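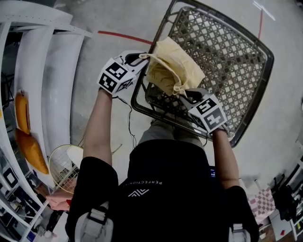 Protokoll Teamrunde Halle 2, Dienstag

Ich schreib diesmal mit, also bitte nicht wundern, wenn es etwas durcheinandergeht. Angefangen haben wir kurz nach acht, der Kaffee kam später.

1. Stand Projekt Prasto

Seit dem letzten Treffen sind 491 Durchgänge mit den Handgreifern aufgenommen worden, davon haben wir 70 wieder rausgeworfen (meistens Würfelmarker verdeckt, ein paarmal war auch einfach jemand mittendrin ans Telefon gegangen). Korb und Stoffbeutel laufen inzwischen ganz gut, finde ich. Der gelbe Beutel ist trotzdem bei allen unbeliebt, weil er so knautscht und man ihn mit den Fingerpads erst mal zu fassen kriegen muss. Vorschlag aus der Runde: den Beutel nur noch vormittags, wenn die Arme frisch sind. Angenommen, ohne Gegenstimme!

Midard möchte, dass wir beim Anheben langsamer werden. Darüber wurde länger geredet. Wer vorher im Packen war, hat sich über Jahre ein Tempo angewöhnt und soll das jetzt wieder verlernen, das ist schon komisch. Eine Kollegin meinte, sie packt inzwischen sogar zu Hause die Einkäufe in Zeitlupe aus.

2. Rücken und Schultern

Großes Thema, hat fast die halbe Sitzung gefressen. Das Bücken über den Korb am Boden geht ins Kreuz, dazu kommt der Rucksack. Ich hab mich da auch gemeldet, nach zwei Stunden merke ich die Gurte ordentlich. Wir haben uns geeinigt:
- Wechsel nach 19 Durchgängen, egal ob man noch könnte
- Körbe am Boden und Körbe auf dem Tisch im Wechsel, Geddes hat dafür zwei Tische zugesagt
- Gurte vor jeder Schicht neu einstellen, nicht einfach die vom Vorgänger übernehmen

3. Was wird aus dem Packplatz?

Die Frage kam wie erwartet. Die Schichtleitung sagt: Der erste Arm von Adis soll im Juli an Platz 2 kommen, erst mal nur für leichte Beutel und Tücher. Gestrichen wird deswegen bis Jahresende keine Stelle. Schriftlich haben wir das noch nicht, und genau das wollen wir aber haben, da waren sich alle einig. Ich soll es bei der Betriebsleitung anfragen, mach ich diese Woche.

Es gab auch die andere Meinung, nämlich dass die Aufnahmen mal eine Abwechslung sind und man endlich gefragt wird, wie man eigentlich greift. Beides ins Protokoll, bitte schön. Offen ist noch, ob die Zeit mit den Greifern als Packzeit zählt oder eine eigene Lohngruppe bekommt.

4. Kleinkram

Die Kabel an den Greifern bleiben gern irgendwo hängen, Midard soll Clips mitschicken. Die roten Linien am Boden bitte frei halten, auch von Hubwagen. Und wer Ware aus den Regalen nimmt, räumt sie nach der Schicht wieder ein, ich hab gestern wieder ewig gesucht.

Nächste Runde wieder dienstags, gleiche Uhrzeit. Mitschreiben darf dann gern mal jemand anders.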